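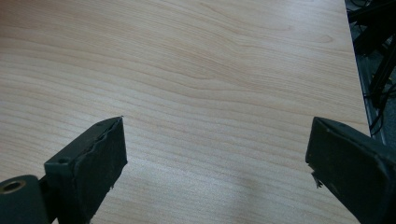 Tuesday, 7:40 pm, Larnmont shop

Search this notebook
Go

Okay, glue notes, before I forget which pot was which. I've been putting off the hide glue comparison since I got the new flake, and tonight I finally mixed up both and started the open time tests on maple offcuts. Batch A is the old Brivby granules from the back of the cupboard, batch B is the stuff Ekene gave me in a jam jar with "stronger!!" on the lid and no other information whatsoever (thanks, Ekene).

Both soaked in cold water from lunch until after the school run, then into the warmer. A came up smooth. B had a skin on it I had to lift off twice, and it smells a lot more like a barn. I thinned it a little, then a little more, and then I think I overdid it, so the first pair of B joints probably shouldn't count. I've marked those with a pencil X on the end grain.

Open time, rubbed joints, shop on the chilly side: A gave me 2 minutes before it started to drag. B was grabbing almost as soon as I put the pieces together! I tried warming the wood with the heat gun first and that helped so much that I'm annoyed I ever skipped it. Need to redo A with warm wood or the comparison is useless.

Glued up 6 joints total, 5 of them I'd trust. They're on the shelf over the drill press, please don't move them, and please don't "just test one" (Tibor).

Other thing. Tibor Kocsis wants to know if we could use hide glue for the Vallotgate chair repairs in place of the yellow stuff. I say yes for the rungs, the old glue in there looks like hide anyway and new will stick to old, so less scraping. For the seat crack I'm less sure. Somebody before us filled it with what I'm guessing is epoxy, and I'd want to get all of that out first. Let's talk before anyone opens a can of anything.

To do:
- break the joints, write down wood failure or glue failure for each
- redo A on warmed maple
- ask Ekene what the gram strength of B is, if he even knows
- new brush, the Ryu one is shedding bristles into the pot
- lid for the warmer, the foil is hopeless

Warmer off at 9:15, both pots in the fridge, labeled. Not soup.

2 comments
2,622 views
Share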